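The Desk at Brevesport

The desk came with the job, and the job came with a list. Pacita Dalisay had been handed it on her first morning in November, stapled at one corner, ten items long, headed Condition of the Front Desk When You Leave It. Someone named Trosier had signed the bottom with a flourish that took up more room than items eight through ten.

"Is Trosier in today?" she asked.

"Trosier retired," said Floarea Ilie, who ran the upstairs office of the Maglaya Reading Room and most of the downstairs by shouting. "He still calls, though."

He called at 4:28. He wanted to know about the succulents.

"There are three of them," said Pacita.

"Against the panel?"

"In front of it, yes."

"Near the outlets, but not blocking the outlets."

She looked. A person could have plugged in a lamp. A person could have plugged in two. "Not blocking," she said, and heard him breathe out, and then the line went dead without a goodbye. According to Floarea this was a compliment.

By the second week she had learned the list the way you learn the words to a song you dislike. Item one, the mouse stays in the middle of the desk. Item four, the books lean. They were not to be stacked, and they were not to be shelved, even though the Reading Room owned 300 feet of shelving and had nothing much to put on it. Item six said only "The seven," and when she asked about the purple sign with the 7 on it, Floarea told her there used to be a one through six.

"What happened to them?"

"Patrons."

The previous clerk had lasted 28 days and had moved to Briltudden to raise ducks. Pacita thought about the ducks more than she would have liked. She imagined them standing wherever they wanted.

On the Monday-feeling morning of her third week, she turned the mouse slightly to the right. It was a small thing. She did it at closing, with her coat already on, and she rode the 192 bus home with her heart going like a burglar's.

The phone rang before she had sat down the next day.

"Something's different," said Trosier.

"You're at home," said Pacita. "You're in your kitchen. I can hear the kettle."

"I slept badly."

She looked at the mouse. She looked at the green curve of the desk, and the plants, and the books leaning as instructed, and the little white bust down at the front, which had no item of its own and which she had been meaning to ask about since she started.

"Everything's where it belongs," she said.

There was a long pause, and the kettle began to whistle, and he let it.

"And who," said Trosier, "is the bust?"

"I was hoping you'd tell me."

"I never had a bust," he said, and hung up.
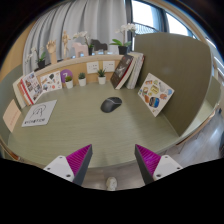 Item Eleven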